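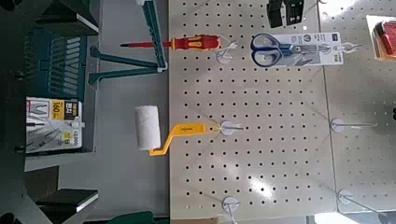 *Expositor de ferramentas em painel perfurado: chave de parafusos, tesoura em cartão e rolo de pintura, com ganchos livres.*

# Reposição robotizada em painel perfurado: perguntas frequentes

Última revisão: 23 de novembro de 2020. Respostas redigidas por Baltasar Cabello, com revisão técnica de Eirlys Skyrme. Aplicam-se à célula Fumotia com o software de planeamento Dirnon, versão de avaliação. As lojas da rede Lolside devem usar este documento em conjunto com o guia de instalação.

## Âmbito

### Um robô já consegue repor um expositor de ferramentas sem ajuda?

Em condições controladas, em parte. A célula retira artigos de um gancho e volta a pendurá-los noutro, desde que o artigo esteja no catálogo e o gancho de destino esteja livre. O trabalho de uma noite inteira, com caixas por abrir, artigos trocados e cartões rasgados, continua fora do alcance do sistema.

### O que conta como «reposição» neste documento?

O ciclo completo: localizar o artigo, agarrá-lo, transportá-lo, enfiar o orifício do cartão ou do cabo na haste e largar. Um artigo encostado à haste sem ficar enfiado é contado como falha, mesmo que não caia durante o ensaio.

Não estão incluídas a leitura de preços, a verificação de prazos nem a abertura de embalagens de transporte.

### E tarefas domésticas?

O mesmo braço foi testado em Galang com loiça e roupa dobrada. Os resultados foram inferiores aos do painel e não são tratados aqui. Arrumar ferramentas num painel tem uma vantagem sobre arrumar uma cozinha: a grelha de furos é regular e serve de referência de posição. Numa gaveta de talheres essa referência não existe.

## Desempenho

### Qual é a taxa de sucesso?

Na campanha de março foram executados 293 ciclos. A taxa varia muito com o tipo de artigo, pelo que não publicamos um valor único. Por ordem decrescente de fiabilidade:

1. artigos em cartão rígido com orifício centrado;
2. artigos soltos com cabo grosso;
3. blisters com conteúdo pesado;
4. artigos soltos de forma irregular.

O quarto grupo é o que consome mais intervenções humanas. Quem avalia a compra deve medir a proporção deste grupo no seu próprio sortido antes de pedir uma demonstração.

### Quanto tempo demora um ciclo?

A mediana é de 18 segundos por artigo, do início da aproximação até à abertura da garra. Um funcionário com prática faz o mesmo bastante mais depressa, sobretudo em filas de artigos iguais, que pendura em grupo. A célula pendura um de cada vez.

### A velocidade pode ser aumentada?

Pode, no transporte. Na inserção, o limite é imposto pelo controlo de força: acima da velocidade predefinida a haste flete antes de o sensor reagir e o cartão fica vincado. O parâmetro está acessível no Dirnon, mas a alteração anula as condições do período de avaliação.

## Artigos

### Porque é que o rolo de pintura é mais difícil do que a chave de parafusos?

A chave de parafusos é quase um sólido de revolução. Se a garra fechar no cabo com algum erro de ângulo em torno do eixo, o erro não tem consequência. O rolo tem um arame dobrado entre o cabo e a cobertura, e o centro de massa fica fora da linha do cabo. Quando é levantado, tende a rodar entre os dedos. A cobertura felpuda comprime-se ao toque e devolve uma leitura de força pouco útil.

O procedimento recomendado é agarrar pelo cabo, junto ao arame, e esperar que a oscilação termine antes de avançar para o gancho. O tempo de espera está definido por artigo, no ficheiro de catálogo.

### E a tesoura em cartão?

O cartão dá uma superfície plana e previsível, e o orifício é fácil de detetar quando o fundo contrasta. O problema habitual é a folga: o cartão dobra-se quando encontra a ponta da haste ligeiramente fora do centro. O planeador faz então uma busca em espiral de pequena amplitude. Ao fim de 6 tentativas, desiste e coloca o artigo no tabuleiro de rejeição.

### Os artigos podem sobressair do painel?

Podem. É comum que uma ponta longa ou uma cobertura de rolo ultrapasse a borda da placa. O catálogo guarda o volume ocupado por cada artigo já pendurado, incluindo a parte que sai do painel, e o Dirnon usa esse volume para evitar colisões. Se o artigo for pendurado à mão com outra orientação, o volume guardado deixa de corresponder. Nesse caso é preciso repetir a passagem de reconhecimento.

### São aceites blisters transparentes?

Com reservas. O plástico transparente confunde a medição de profundidade, que umas vezes devolve a superfície do blister e outras a do conteúdo. Para alicates e artigos de peso comparável, recomendamos registar à mão o ponto de preensão, no cartão, longe da bolha.

## Perceção

### O brilho da iluminação da loja afeta o sistema?

Afeta. Placas claras sob luz de teto produzem manchas de reflexo nas quais os furos deixam de ser detetados. A grelha pode ser extrapolada a partir dos furos vizinhos, e isso basta para localizar a placa. Já não basta para localizar a ponta de uma haste metálica, que tem de ser vista.

Medidas por ordem de custo:

- fazer uma segunda aproximação, com outro ângulo do punho;
- reduzir o tempo de exposição;
- instalar difusores na calha;
- substituir a placa por outra de acabamento mate.

Virgilio Tiongson, que mantém o módulo de visão, pede que as capturas com reflexo não sejam apagadas dos registos. São as que mais falta fazem ao conjunto de calibração.

### Como é que o sistema sabe que um gancho está livre?

Procura a base do gancho e a haste completa, da base à ponta. Se vir as duas sem obstrução, marca o gancho como livre. Se vir apenas a base, marca-o como desconhecido e não o usa. O critério é conservador e leva a ignorar ganchos que uma pessoa daria logo por vazios.

### As juntas entre placas causam erros?

Só quando as placas foram montadas com desalinhamento. Cada placa deve ser registada em separado, mesmo que pareçam contínuas. Registar duas placas como uma é o erro de instalação mais frequente nas folhas de assistência que recebemos. 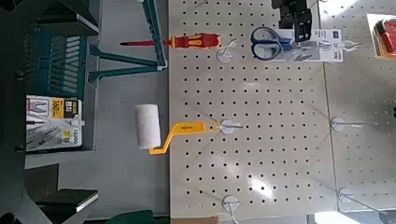

Eirlys Skyrme objeta que a conversa sobre placas e reflexos desvia a atenção do ponto fraco do sistema, que é a largada. Segundo ela, a perceção falha de forma visível e fica no registo, ao passo que um artigo mal largado passa por bem pendurado até alguém tocar no expositor. Propõe que nenhuma taxa de sucesso seja comunicada a clientes sem verificação posterior à abertura da garra.

### A objeção foi incorporada?

Em parte. Desde a revisão anterior, o ciclo inclui um puxão ligeiro antes de abrir os dedos, na direção da ponta da haste. Se o artigo se deslocar mais do que a tolerância, a inserção é repetida. O puxão deteta cartões encostados, mas deixa passar cartões enfiados apenas na ponta. A verificação visual depois da largada está prevista e ainda não tem data.

## Operação

### É preciso alterar o expositor?

Há três requisitos. O painel tem de estar fixo, sem oscilação quando empurrado com a mão. Os ganchos devem ser todos do mesmo modelo dentro de cada placa. Entre artigos vizinhos tem de haver espaço para os dedos da garra abertos, medido com o gabarito fornecido.

O terceiro requisito é o que levanta mais resistência nas lojas. Graham Dobson fez as contas para o corredor de ferragens de uma loja Lolside e concluiu que a densidade de artigos cairia 13 por cento. Para esse corredor, a loja decidiu manter a reposição manual.

### Suportes e racks ao lado do painel são um obstáculo?

São, se estiverem dentro do envelope de movimento do punho. Devem ser modelados como volumes fixos no Dirnon, com margem. Produtos pousados na prateleira ao lado não são modelados um a um: desenha-se um único bloco que cubra toda a zona, até à altura do produto mais alto.

### Pode haver clientes no corredor?

Não, na versão atual. A célula trabalha com o corredor fechado e a barreira instalada. O braço tem limitação de força, mas uma chave de parafusos na garra altera a avaliação de risco, e essa avaliação foi feita apenas para o corredor vazio de pessoas.

### Quem recolhe os artigos rejeitados?

A equipa de loja, antes da abertura. O tabuleiro de rejeição deve ser esvaziado mesmo que contenha um só artigo, caso contrário o ciclo seguinte não arranca.

### O que acontece quando um artigo cai?

A célula para, regista a posição da garra e aguarda confirmação. Não tenta apanhar nada do chão nem da prateleira inferior. A retoma é manual, pelo botão do comando ou pela consola.

## Custos e expectativas

### A célula substitui um posto de trabalho?

Os dados disponíveis não o sustentam. O tempo poupado a pendurar é em boa parte gasto a preparar o tabuleiro de entrada, onde cada artigo tem de ser colocado com a face para cima e sem sobreposição. Alfredo Bautista calcula que o saldo só se torna positivo com preparação feita em armazém, à escala de várias lojas.

### Quanto tempo demora acrescentar um artigo ao catálogo?

Para artigos em cartão, uns minutos: dimensões, posição do orifício, peso. Para artigos soltos é preciso definir pontos de preensão e fazer uma série de ensaios em vazio e com gancho. Artigos que o fabricante redesenhe, mesmo só no cabo, contam como novos.

### Onde se enviam registos de falha?

Para o endereço indicado no guia de instalação, com o ficheiro de ciclo completo. Capturas isoladas, sem as leituras de força, não permitem diagnóstico e são devolvidas.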